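Hovport House Shared Rooms: Progress Report to the Rathnayake Fund
Prepared by Štefánia Polák
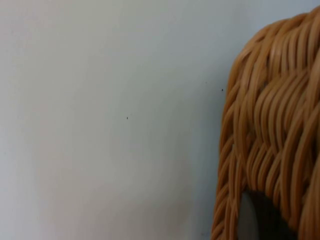
Dear Thư Âu,

Thank you again for your patience while we got this one written. I know you asked for a short note and I promise I did start out with one, but then Otakar Doležal reminded me of the linen, and after the linen came the question of the hallway, and so you are getting the long version with a cup of tea's worth of reading in it. I hope you don't mind!

As you will remember, the grant was for the ground floor rooms at Hovport House: the sitting room, the back bedroom that visiting families use, the hallway, and the little laundry area off the kitchen. When we wrote to you in July we had finished clearing out and had only just started on the walls. We are now a good deal further along, and I would say three of the four spaces are ready for people to live in comfortably. The laundry is the straggler, and I'll come to that.

The walls

We went with the pale gray in the end. I know there was some back and forth about it (Svetozár Koubek was very much in favor of a yellow, and he has been gracious in defeat), but it has a slight coolness to it that sits well with the furniture we already had, and it makes the rooms feel bigger than they are. It goes whiter or duller depending on how the light falls, and down low it can look nearly pink, so please don't judge it from the paint card I mailed you.

The surface came up lovely and smooth after the filling and sanding. There are still a few small dark specks on the wall by the wicker basket, and I have put them on the touch-up list. I haven't been up close with a cloth yet to find out whether they are dirt or little holes that need a dab of filler. Either way it is a small job, and we kept back enough paint to do it properly.

We decided against hanging things everywhere. The old rooms had a shelf or a hook on every bit of wall, and families told us they felt as if they were sleeping in a storeroom. So we have left some good plain stretches, and put the hooks inside the closets and behind the doors where they are more use anyway. The one place we may have gone too far is the hallway, where there is now nowhere at all to put a wet coat. Otakar Čierny is going to put up a rail by the front door next week.

Baskets and storage

This is the part I have enjoyed most, and I'm afraid it shows. You may recall that the plan called for plastic tubs with lids. We tried a few in the back bedroom and they did the job, but they were noisy to open at night and the lids went missing almost at once. One of the mothers who stayed with us over the summer asked if she could swap hers for an old woven basket from the attic, and after that everybody wanted one.

So we moved that part of the budget over to baskets, as you kindly agreed on the phone. Most came from Dunier, who let us have seconds at a lower price, and a few are from our own attic, scrubbed and aired. They are a mixed lot in size and shape, with some tall enough to take a rolled quilt standing on end. I like the rounded ones best. They stand happily against a bare wall without looking like storage, and a child running past them doesn't come away with a bruise.

For now we are using them like this. Spare blankets and quilts go in the tall ones, one to a bedroom and one in the sitting room. Toys live in the low wide ones, where small children can reach in for themselves. Towels were in baskets too for a while, but they got pulled about so much that they have gone back to the linen closet, and that seems to suit the housekeeping side better. Shoes have a basket of their own in the hall, which is always too full.

A word of caution for any other house you may be helping: run your hand around the inside of a wicker basket before you put anything knitted in it. We caught one very nice blanket on a sharp end before we learned to do that. Otakar Doležal now trims them with garden snips and rubs the cut ends down with sandpaper, and we are sewing cotton liners for the ones that hold bedding. The liners are cut from old sheets, so they cost us only the thread and the evenings.

The linen

Every bed on the ground floor now has two full sets of sheets and a spare quilt. We went through the whole closet, set aside anything thin or torn (hence all the liners), and labeled the shelves by bed size. The labels are handwritten and a bit crooked. They have made more difference to the Friday changeover than anything else we did, and I wish we'd thought of it years ago.

The laundry area

Now for the straggler. The counter we ordered from Clidonex came with one end cut too long for the space, and they were very decent about it, but the replacement has taken a while. It is here now and leaning in the passage. The old sink stays, as agreed. Once the counter is fixed down we can put up the drying rack and stop draping things over the chairs in the kitchen, a habit I would dearly love us to break before winter.

Svetozár has asked whether we might have a folding table in there as well. I said I would raise it with you, although my own feeling is that there won't be room to open it and also stand beside it. We will measure once the counter is in.

Money

You asked for plain figures, so these are in dollars and I have checked them against the receipts. Paint, filler, and sandpaper came to 635. Baskets came to 500 all told, including delivery from Dunier. Thread, labels, and the garden snips were 70. We also spent 22 on hooks for the closets. The counter is on a separate invoice, which Clidonex will send once it is fitted, and I'll forward it to you the day it arrives. The rail for the hallway will come out of our own house fund.

What people have told us

We left a notebook in the sitting room for anyone who wanted to write in it. A good many of the comments are about the hot water, and I have passed those on to the right person. Of those about the rooms, most are kind. One family wrote that it was the first place they had stayed that month where they could find their own things in the morning. Another asked for a lamp nearer the armchair, and we have moved one over from the office. A little boy drew a picture of the toy basket with a cat asleep in it. We have no cat, but I have kept the page.

There was one complaint that I think is fair. The back bedroom is rather bare with the walls as they are, and a guest who was with us for a longer stay said she would have liked something to look at from the bed. We are thinking of one framed print, or perhaps a quilt hung from a rail, and I would be glad of your opinion when you visit.

Still to do

Touch up the specks on the wall near the basket.
Fit the laundry counter and put up the drying rack.
Coat rail by the front door.
Finish the basket liners (the tall ones are slow work).
Choose something for the back bedroom wall.
Second coat on the inside of the linen closet door, which I keep forgetting.

I expect the whole list to be finished before the next report, with the possible exception of the liners. If you would like to come and see the rooms for yourself, any weekday morning is good, and if you can manage a changeover day you will see them at their busiest. Do call ahead so I can have the heating on in the office.

With warm thanks from all of us here,

Štefánia Polák
Hovport House
Saturday, September 27, 2025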